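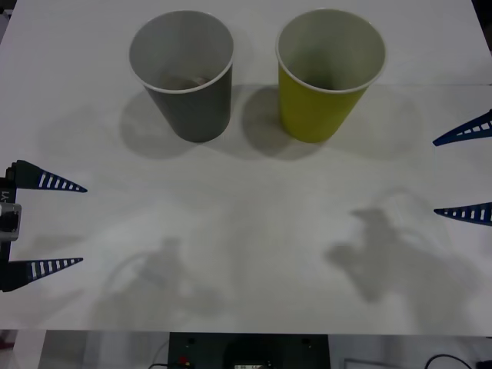
Start Magazin Gesellschaft Reise Archiv Abo

Kaffee um zehn
In Dallberg treffen sich die Kollegen zweimal am Tag zur Pause. Bei Mäkelä steht das sogar in der Hausordnung.

Wer bei Mäkelä anfängt, bekommt am ersten Tag einen Schlüssel, einen Spind und die Uhrzeiten der Kaffeepausen. Die erste ist um zehn, die zweite um halb drei. Das Unternehmen stellt Beschläge für Fenster her und beschäftigt 146 Menschen. Fast alle kommen zur ersten Pause, zur zweiten deutlich weniger.

Merja Kauppinen arbeitet seit 20 Jahren in der Lohnbuchhaltung. Als sie anfing, saßen Büro und Fertigung noch in getrennten Räumen. Die Wand dazwischen wurde bei einem Umbau im Dezember herausgenommen. »In den ersten Wochen saßen trotzdem alle da, wo sie vorher gesessen hatten«, erzählt sie. Heute setzt sie sich meist zu den Leuten aus dem Lager, die früher Schluss haben und den Bus nach Trullside nehmen.
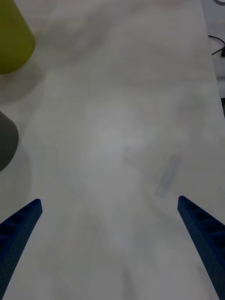
Weiße Tischplatte mit leichten Schlieren.

Die Soziologin Mitali Howlader hat Pausen in mehreren Betrieben der Region beobachtet. Nach ihren Notizen geht es in den ersten Minuten selten um die Arbeit. Man redet über Straßenbaustellen, Kinder und das Wetter. Erst gegen Ende fallen Sätze wie »Bei mir liegt noch dein Antrag«. Howlader hält diese letzten Minuten für den Teil, der Betrieben am meisten Rückfragen erspart. Messen lasse sich das schwer.

Bei Gruvus, einem Planungsbüro am anderen Ende der Stadt, wurde die gemeinsame Pause vor einigen Jahren abgeschafft. Jeder sollte gehen, wann er wollte. Nikola Obradović, der dort Leitungen zeichnet, fand das anfangs angenehm. Später aß er meist am Schreibtisch. Inzwischen gibt es wieder einen festen Termin, allerdings nur dienstags und freiwillig. 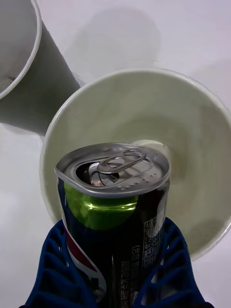

Cola statt Kaffee: geöffnete Getränkedose.

Kaffee trinkt ohnehin ein Teil der Belegschaft nicht. Rigoberto Serrano aus der Montage bleibt bei kalten Getränken und kommt wegen der Gespräche. Jouko Pesonen, der bei Mäkelä die Schichten plant, legt Übergaben inzwischen so, dass beide Gruppen sich um halb drei noch sehen. Im nächsten Jahr will er die zweite Pause um fünf Minuten verlängern. Der Betriebsrat hat schon zugestimmt, die Geschäftsleitung rechnet noch.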